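Speaker notes, August, Roltano session
Ruan Potgieter

Start with the question from the shop people: can a machine do the small jobs yet? My answer is some of them, slowly. Go to the first slide.

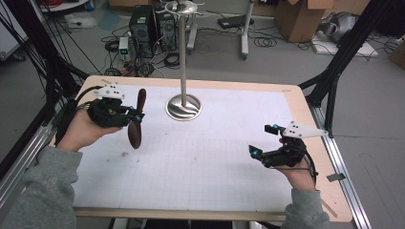

Talk length: 4 min | 100 words on slides

A two-bladed part and a metal stand. A person is still holding both grippers. Say that early. Ask how many in the room would hand this job to a machine today, then wait.

Gwenaël Leclerc's point from Jula: a gripper can close on a part well before it knows which way up the part should go. Pause here. Then the Gumport numbers - 200 tries at fitting one part, nearly half needed a hand.

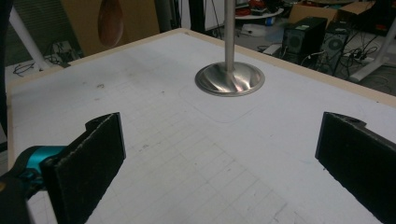

Household chores are harder than shop work, and I should give the reason plainly. At home things move between one day and the next. On a bench like this one the stand has a polished base that throws streaks of light, and a shiny surface can fool a depth camera. A kitchen is full of them - taps, pans, spoons.

Close with Carbone. They still fold towels by hand. Take questions.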